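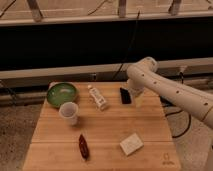 The Kendel 600 is a benchtop CNC router for people who have outgrown their first machine and have not yet forgiven it. It cuts hardwood, plastics and aluminum, and it takes the aluminum slowly, like a sensible person eating crab. Planked tops like the light wood one here are a favorite first job for new owners: flatten, sand, finish, then put a green bowl on it and wait for someone to ask where you bought it.

The frame is welded steel. The gantry rides on linear rails, and both Y screws are driven by their own motor, so the two sides can be squared from the software. You will still want to check with a real square. Minttu Manninen, who designed the gantry, checks hers every March and says so in the manual four times.
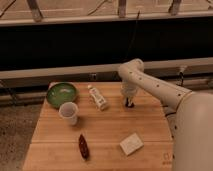 Leave more room than the footprint suggests. The table travels past the frame at both ends, and a router will find the one thing you left in its path. Small stuff is the worst — a little white bottle like the one lying to the right of the cup is just the right height to meet a moving clamp. We suggest a shelf.

Specifications

Cutting area: 600 x 600 mm
Spindle: air cooled, up to 2,000 watts
Limit switches: sealed, on steel mounts
Controller: Jarkano, with a stop button you can hit with an elbow

In the box: machine, controller, cables, four clamps, one wrench that fits and one that nearly does. Bits are not included.

Price: $3,952
Dust shoe: $326

Orders placed by Mon 2 May ship with the dust shoe at no charge. Questions about freight go to Hernán Flores at the Grovberg warehouse, who will ask how wide your door is. Please measure it first.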